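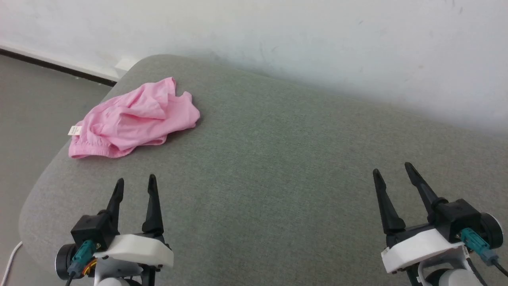
The folding trial: where we are

Several of you have asked what the robot means for the people who work in the laundry at Briltley, so this is an attempt at an answer from somebody who still sorts and folds there four days a week.

Management's line is that the machine, supplied by Odberg, will take over small soft items: children's underwear, vests, socks and so on. It's the work most of us would least mind losing. Sadia Sial, who runs the late shift, folds 300 pieces on a normal Sunday and says her wrists know about it by six o'clock. If something with two arms wants the pants and vests, she isn't going to fight it for them.

My doubts are about the rest of the plan. The brochure talks of 100 pieces an hour "at maturity". Maturity isn't given a month. The rota, on the other hand, has already been redrawn for the autumn, with 12 hours a week taken off the folding benches and moved to something called supervision. When I asked what a supervisor does, I was told they lay out the next garment, watch, and step in if needed. That sounds to me like folding with longer pauses – and we haven't been told whether it's paid at the folding rate or the higher one. 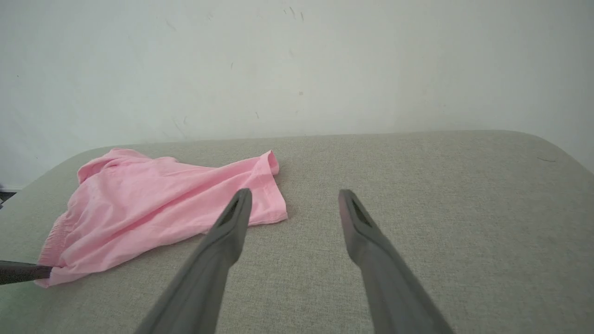
Small pink item, two open fingers: the trial at close quarters.

Fadi Hijazi, who looks after the trial on our side, is more hopeful than I am. He points out that soft cloth never lands the same way twice, and that a machine which can cope with that could spare people a lot of dull hours. Fair enough. But he also agreed that stained or torn things still need a person to spot them, and that part of the job appears nowhere in the new rota.

We have put three questions in writing: the pay rate for supervision, who answers for damaged items, and whether the 12 hours come back if the targets are missed. Replies are due in April. If you work on the benches and want something added, see Sadia before your shift.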